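4.3 Setting Up the Backdrop and Key Light

Applies to the Vodholm portrait kit, stand version 13 and later. Allow 26 minutes for the lamp to reach a stable color before the first sitting.

1. Open the stand legs fully and tighten the collar. Place one sandbag on the rear leg.

2. Slide the Jaradness paper roll onto the crossbar with the loose end facing the wall. Pull the paper down slowly until it covers the floor where the sitter's chair will go.

3. Tape both front corners of the paper to the floor.

4. Mount the key light on the second stand. Raise it above the sitter's eye level and tilt it down until the lock clicks.

5. Connect the lamp cable, then the power cord – always in this order.

6. Set the dial to position 3. Take a test shot with the gray card at face height.

7. If the test shot shows a color cast, hold the RESET key until the display reads 103, then repeat step 6.

Note: Thin paper wrinkles in damp rooms. Store unused rolls upright in the tube.

Note: For small children, lower the key light one notch and keep the diffuser on. A plain tablecloth from home may be used in place of the Saithong table cover. Patterned cloth is also suitable, but it can cause color fringing in small prints.

CAUTION: Do not touch the lamp glass during use or while it cools. Unplug the power cord before changing the lamp.

CAUTION: Replace the lamp after 1,000 hours. Old lamps may fail without warning.

For light positions with two or more sitters, go to section 4.4.

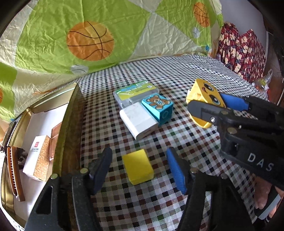
Fig. 4-6. Yellow cube with cartoon face, checkered tablecloth.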